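Prallow roll-top desk organiser, six weeks on

Bought this in January after the third time I lost a parking permit in my own kitchen. Quick review because I said I'd do one and the comments under the last post were mostly people asking if the thing was any good. Short version: yes, mostly, with one proper moan. Typing this on a lunch break so excuse the state of it.

What it is. A small set of drawers that sits on your desk or worktop, two drawers, one deep and one shallow, with a roll-down front over a row of letter slots. Comes flat. You build it. Mine's the walnut finish, they also do white and a green I didn't fancy.

Compared it with the Wulwood one (dearer, nicer handles) and the Tridon (cheaper, felt it too, the shop one wobbled when I breathed on it). Prallow was in the middle so I went for the middle. Not a scientific process.

Building it

Allow an evening. The box says 2 people, I did it alone with the radio on and only swore at the end. Instructions are drawings only, no words, and step six shows the runners the wrong way up, or I read it the wrong way up. Either way the shallow drawer went in backwards first time.

Clear a big surface before you start and cover it. Paper, old sheet, whatever. I did not do this and there is now a scratch on my table which I am keeping a fruit bowl on. Put the screws in a tray with a lip as well, they roll.
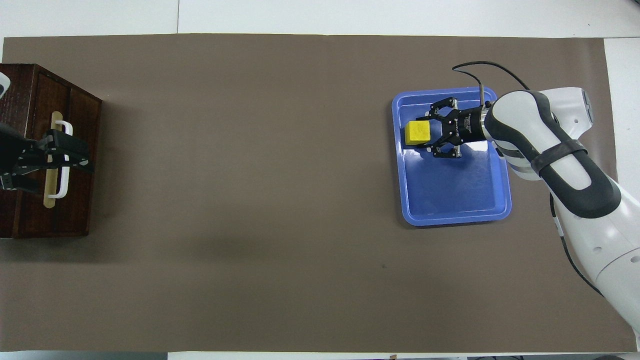 The drawers

Deep one is great. Takes A4 flat, with room at the side for a stapler and the charger brick. Runs smoothly even when it's stuffed, and mine is always stuffed. There's a stop at the back so it won't fly out and land on your foot, which my old one did, twice.

Shallow one less great. Pens, stamps, fine. Anything taller than a tape measure catches on the lip as you push it shut and then you have to go in with a ruler. Passports fit if you lay them flat. Sunglasses don't, in a case.

Handles are little metal pulls. One came loose after a fortnight, tightened it, been fine since. My neighbour Meron Yilma has the same unit in white and says hers have never moved, so maybe I just yank.

The roll front

Here's the moan. It sticks. Not every day, but on damp mornings it goes halfway and stops, and you have to jiggle it from the left. Candle wax on the grooves helped a lot (tip from Meron again). But I shouldn't need to be waxing furniture that's six weeks old. I emailed Prallow on a Friday and got a reply by teatime, friendly enough, offering a new front. Haven't taken them up on it becuase it means unscrewing the top.

The letter slots behind it are good though. Bills in one, school stuff in the next, things I'm pretending not to have seen in the last.
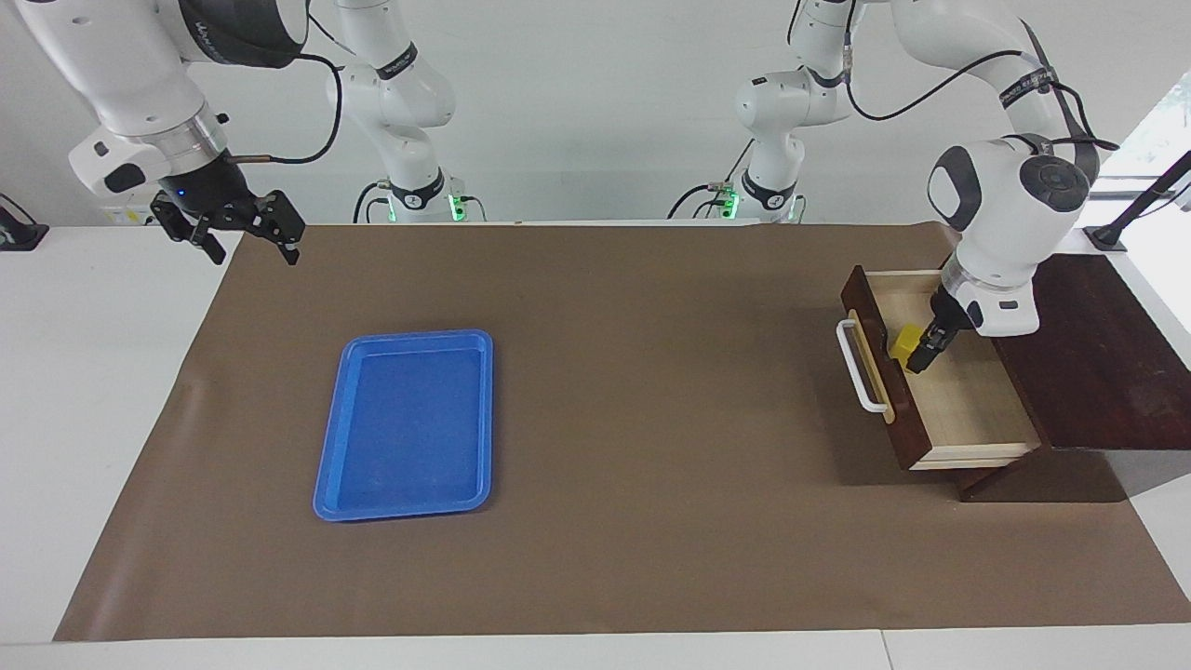
Where you put it makes more difference than I expected. Mine started off on the narrow shelf by the back door and that was hopeless, couldn't get the deep drawer out properly without standing sideways. It needs clear space in front, and a bit to the side for whatever you're taking out. Dark wood on a white tabletop, with the drawer left open and a blue tray well away from it on brown paper, is pretty much how my Sunday sort-outs go now. Everything out, decide, most of it in the recycling, rest back in. Takes me the length of one podcast. On the shelf I just shoved things in the top and shut the lid.

So, kitchen table end for me. If you've only got a shelf, measure first. Drawer fully out needs nearly as much room again as the unit itself and the website doesn't mention it anywhere that I could find.

Cleaning

Damp cloth. The walnut shows dust something terrible by the window, Meron's white one shows fingermarks, take your pick. I spilt tea on the top in week two and wiped it straight off, no mark. Didn't wipe the bit that ran down the back and there's a faint line there now. It faces the wall.

Odds and ends

- Rubber feet are in a seperate bag taped inside the deep drawer. I found them a week later.
- No lock. If you want a lock the Wulwood has one.
- It's heavy once full. Empty it before you move it.
- The Mfinanga dividers (bamboo, sold for cutlery) fit the deep drawer if you take the end piece off. Didn't expect that. Much better than the cardboard ones Prallow puts in, mine went soggy at one corner.

Would I buy it again? Yes, but I'd look in person at the roll front first and try it a few times. If you don't care about a lid at all then get a plain two-drawer box and save the money. Haven't lost the permit since. Have lost the car keys, but they were in my coat.

Will update if I ever get round to fitting the new front.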